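Sprechernotizen: Zweiarmgreifen flacher Objekte — Fingervergleich am Aufbau Flusholm
Vortrag Mirjam Verschueren, Fassung 2 (Korrekturen Roel Jansen eingearbeitet)

Folie 1 — Titel
Kurze Begrüßung. Mitautoren nennen: Roel Jansen, Forough Mirzaei. Dank an Anouk Dijkstra für die Auswertung. Fragen bitte am Ende, außer zur Notation.

Folie 2 — Fragestellung
Verglichen werden zwei Fingersätze bei gleichem Arm, gleicher Regelung und gleicher Aufgabe: ein flaches Werkstück vom Tisch aufnehmen und zwischen zwei Greifern übergeben. Das Armmodell selbst ist kein Gegenstand des Vortrags. Wer danach fragt, wird auf Riet Verbruggen verwiesen.

Folie 3 — Aufbau
Beide Arme sitzen auf schwarzen Montageplatten, diese auf einer gemeinsamen Aluminiumschiene an der Vorderkante des Tisches. Vorteil: Der Basisabstand bleibt nach einem Fingerwechsel erhalten. Darunter der Kabelkanal, geschlitzt. Die Leitungen zum Greifer laufen in einem freien Bogen am Arm entlang.

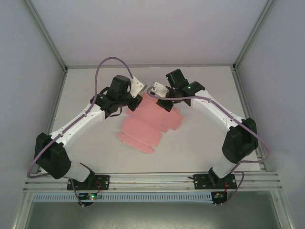
Die Kalibrierung erfolgt vor jeder Serie einmal. Beide Greifer fahren auf einen gemeinsamen Punkt über der Tischmitte, der Restfehler wird protokolliert. Grenzwert in der Serie: 2 mm. Liegt der Fehler darüber, wird neu referenziert und die Serie von vorn begonnen. Steuerung: Jondico, Regeltakt 1,000 Hz (auf der Folie noch in englischer Schreibweise, gemeint ist tausend). Protokollierung über Mushi, Zeitstempel vom Steuerrechner.

Folie 4 — Ablauf eines Versuchs
Objekt ablegen, Greifpunkt anfahren, Rand fassen, anheben, zweiten Greifer heranführen, übergeben. Abbruch bei Kontaktverlust oder Überschreitung des Motorstroms. Abgebrochene Versuche bleiben in der Auswertung und zählen als Fehlversuch. Diesen Satz langsam sprechen, dazu kam im September die meiste Kritik.

Folie 5 — Übergabe
Kritisch ist der Moment, in dem ein Greifer den Rand hält und der andere noch keinen Kontakt hat. Das Objekt kann sich dabei um den Greifpunkt drehen. Eine höhere Klemmkraft verringert die Drehung, verformt aber dünnes Material.

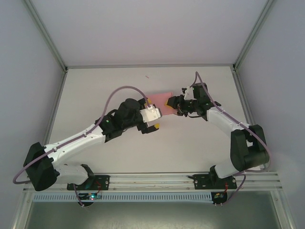
Zwei Parameter wurden variiert: Klemmkraft und Annäherungswinkel. Die Annäherungsgeschwindigkeit blieb konstant. Insgesamt liegen 914 Versuche vor, davon 424 mit Fingersatz A, der Rest mit Fingersatz B. Die ungleiche Verteilung entstand durch einen Defekt an einem Finger von Satz A — bei Nachfrage offen sagen, die Quoten sind je Satz normiert.

Folie 6 — Handkamera
Zusätzlich zur festen Kamera wird die Sicht vom Handgelenk aufgezeichnet. Sie zeigt den Rand des Objekts zwischen den Fingern, auch wenn der Arm den Kontaktbereich für die feste Kamera verdeckt. Nachteil: Ein nahes Objekt füllt einen großen Teil des Bildes, die Lage im Raum ist daraus schlecht zu schätzen.

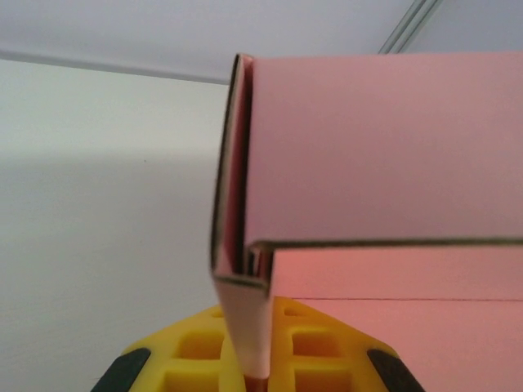 Abb. 3: Sicht der Handkamera, rosa Karton am Rand gegriffen. Gelber Greifer mit quadratischen Durchbrüchen, außen schwarze Auflagen.

Folie 7 — Auswertung
Die Kontakterkennung aus dem Kamerabild läuft mit Tastitz, die aus dem Motorstrom direkt auf der Steuerung. Bei steifem Material stimmen beide gut überein. Bei weichem Material meldet der Motorstrom den Kontakt später. Tabelle nicht vorlesen, nur auf die letzte Spalte hinweisen.

Folie 8 — Offene Punkte
Verschleiß der Auflagen wurde nicht gemessen. Wiederholung mit getauschten Armen steht aus; Forough Mirzaei bereitet die Serie vor. Für mehrlagiges Material fehlt ein Kriterium, ab wann ein Griff als erfolgreich gilt, wenn nur die oberste Lage gefasst wurde.

Reserve, nur bei Rückfragen: Stromgrenzen je Gelenk, Schema der Referenzfahrt, Rohdatenformat.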